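Faustine Royer sells worktops, and has done for 20 years. Her showroom, Clulus, is on the road out of Isell, between a tyre shop and the old Moulin bakery, and most of her customers come in already knowing what they want.

"They want marble," she says. "They've seen it in a hotel bathroom. Then they tell me they have three children and cook every night, and we start again."

Royer doesn't talk people out of it if they are set on it. She gives them a small offcut to take home and tells them to leave half a lemon on it overnight. Of the last 20 people she did this with, 5 still ordered marble.

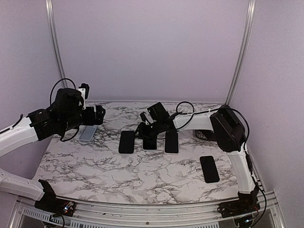 White marble pattern with dark grey and black veins.

The patterned surfaces have improved a good deal, she says. When she started, the same vein came round again every 50 centimetres and you could spot it from the door. Now she asks to see a full sheet before she orders — she still sends some back.

Her fitter, Dirk Van Acker, has less patience with the subject. He is 43 and drives over from Nullinach each morning.

"People look at the colour," he says. "I look at the walls. I haven't met a straight one yet."

He measures twice, once before the cupboards go in and once after, and won't cut from a customer's own drawing. In March he turned down a job over it.

Royer's own kitchen has plain beech, oiled once a year. "It has a burn mark by the hob," she says. "I put the bread bin on it."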